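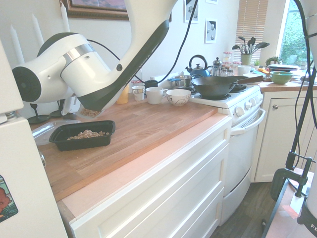
My council sent round a leaflet in September telling us to wash and flatten everything we put in the recycling. It runs to 30 pages. I read all of it, and the part on takeaway tubs told me to check with my local depot.

I think we should stop asking households to do this sorting and make the shops take their own containers back. Ferholm, the town where I grew up, has a deposit on glass bottles at two grocers, and people use it without any leaflet at all. You hand over the bottle, you get your coins and you go home.

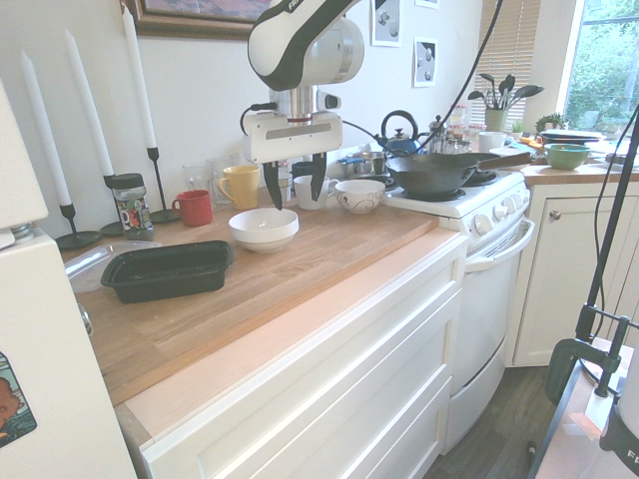
The trouble with food packaging is that it comes in too many kinds, and the person at the sink is expected to know them all. A black plastic container with a clear plastic lid is as ordinary a thing as you will find on a kitchen counter. In my street the lid goes in one bin and the base in another, and on the other side of the Quinlan roundabout both go in the rubbish. I have asked the council why and had two different answers.

People will say that tubs get used again, and they do. I have 6 under my own sink and I use perhaps two. The rest are there because I felt bad about throwing them out. Storing a thing for years in a cupboard is a slow way of throwing it away.

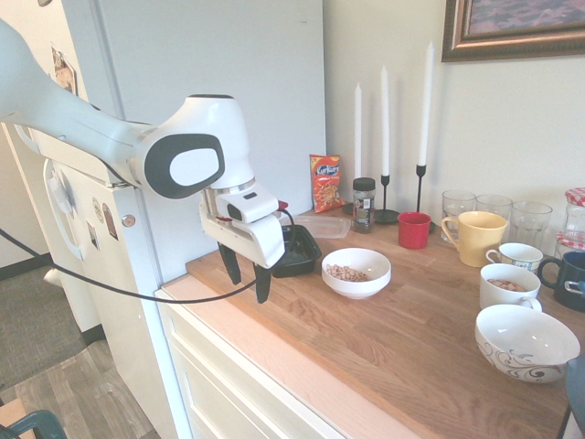

Deposits would need somewhere to keep the empties between trips, and small flats are short of room. I accept that. But most of us find space for what we care about. Even the door of a fridge will fill up with magnets and stickers, and a bag of stacked tubs beside it is not much to ask if there is money at the end of it.

Plorner, the shop at the top of my road, says it would try a scheme if the others did. That seems fair to me. One shop alone would carry all the washing and the cost — and its rivals would carry none. The council should make the rule for everyone, and it could start with the black ones.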